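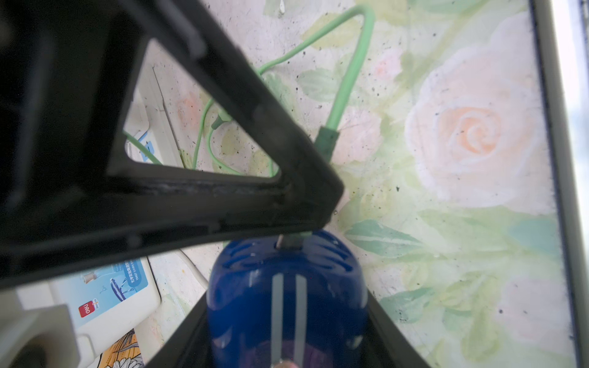 Call for Participants: Help Us Write the House Rules for Two-Arm Workcells

Plarkine is looking for people to join the Jorside round of our good practice guide for small robot cells. We want folks who run the arms day to day, and we'd love to hear from you even if you've never read a standard in your life!

The first draft came out of the Moltska workshop, and it got a lot of things right. It's also full of gaps. It tells you how far to keep your hands from a moving arm, then says almost nothing about two grippers working toward each other over the same patch of table, or who calls a stop when a cable gets in the way. You probably have opinions on this. So do we, and we argue about them at lunch.
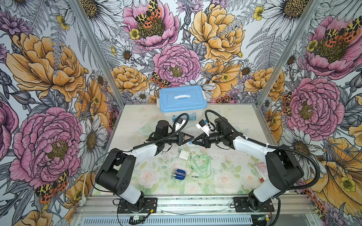

3 min read

What you'd be doing: four sessions in July, each starting at 1 p.m. You'll work in pairs at a tabletop cell with everyday small stuff (USB cables, tubing, little boxes), follow the draft rules as written, and mark every spot where they slow you down or leave you guessing. The draft has 234 numbered items, and you'll only be given a section of it. Then we sit down together and rewrite the bad ones, which is the fun part.

Topics for this round:

Clearing the table between runs, including crumbs, film and packaging
Routing cables on the arm and at the base
Handling plugs and connectors in the gripper
Naming and logging a stop, even a tiny one

The Moltska group logged 736 stops, and the notes on them are wonderful reading. You'll get a copy before your first session. 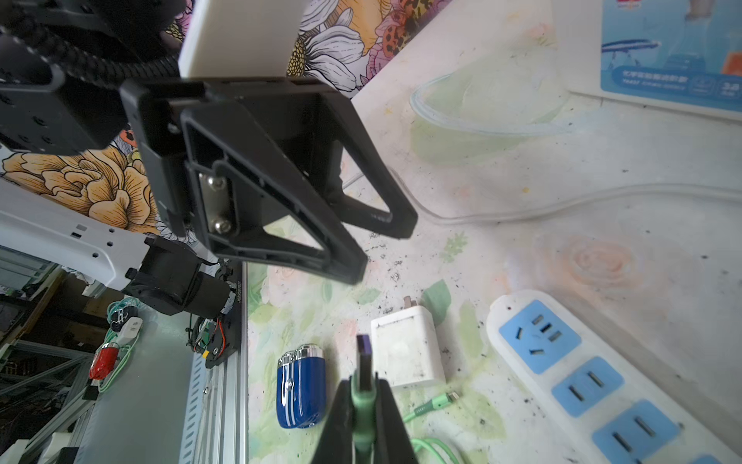

Who can apply

Anyone 18 or over who has spent time operating, teaching or fixing a robot arm. Students are welcome. You should be comfortable reading plain English instructions and saying out loud when one makes no sense.

Sessions are paid, and lunch is on us. Everyone who finishes the round is credited in the guide unless they'd prefer to be left out.

How to apply

Write to the Plarkine desk at the Skinner Building, Room 3264, Jorside, or drop a note at reception. Tell us which arms you've worked with and one rule you'd change tomorrow. Applications close at the end of June.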